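From: Nhàn Kim
To: trinimen-handheld list
Date: April 27, 2024
Subject: Re: left gripper drops tracking during lid task

Remell bench wrote:
> We are seeing the left handheld lose its pose partway through the
> snack tray sequence. The right one is fine. Jaw width keeps logging
> on both. After the dropout the left trajectory jumps and the
> session is flagged bad at export. Swapping the operator made no
> difference. Is this the firmware bug from the July thread, or
> something new? We are on build 23.

It is not the July bug. That one stopped the jaw encoder as well, and you say yours keeps logging. I went through the logs you uploaded and then tried to get the same fault on our own pair at Khúc.

Of 18 sessions, 10 ended with the left pose lost. In every one of those the power line for the left unit dips shortly before the pose goes. The dip is short enough that the device doesn't reboot, so the status light stays normal and the operator has no reason to stop. The pose filter then coasts on stale data until the export check catches it.

I could bring on the dip by hand by bending the cable close to where it leaves the grip housing. Bending it farther down, past the wrist, did nothing. That points at the strain relief or the solder joint behind it. I have not opened the housing yet, so I can't say which.

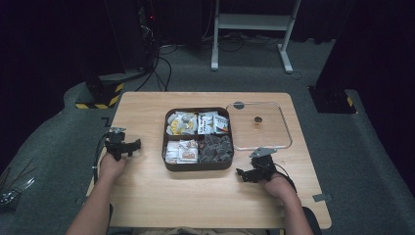
The lid step matters for load on the cable. Lifting the lid off and setting it down to the side is mostly right-hand work, but the left hand has to reach over and hold the tray steady, and people roll the wrist outward when they do that. Picking packets out of the near compartments hardly moves the cable at all. Your bad sessions cluster around the lid step, and ours did too once we went looking.

Things I ruled out:

Firmware. Same result on builds 22 and 23.
Hub port. Swapped left and right at the hub; the fault stayed with the left unit.
Lighting. Clear wrappers and the clear lid do throw glare, and I suspected that first, but the power dip shows up before any loss of visual features.

What I would do for now: leave more slack between the grip and the first tie on the forearm, and don't tie the cable tight against the wrist. We ran 2 more sessions that way with no dropout. I would not call that proof. Please also turn on the supply voltage warning in the recorder config. It is off by default — it should not be, and I have asked Flasulell to change it.

One safety point. If anyone is using these handhelds to drive live arms and not only to record, stop until the cable is checked. A coasting pose looks valid to the follower. When tracking comes back the target jumps, and the arm will try to catch up at whatever the speed limit allows. The recorder discards a bad session afterward, but the follower has no such check in the current build.

Can you send me the serial number of your left unit and tell me whether the cable is the original or a replacement? If it is from the same batch as ours I will open both housings before reporting it to Flasulell.

Nhàn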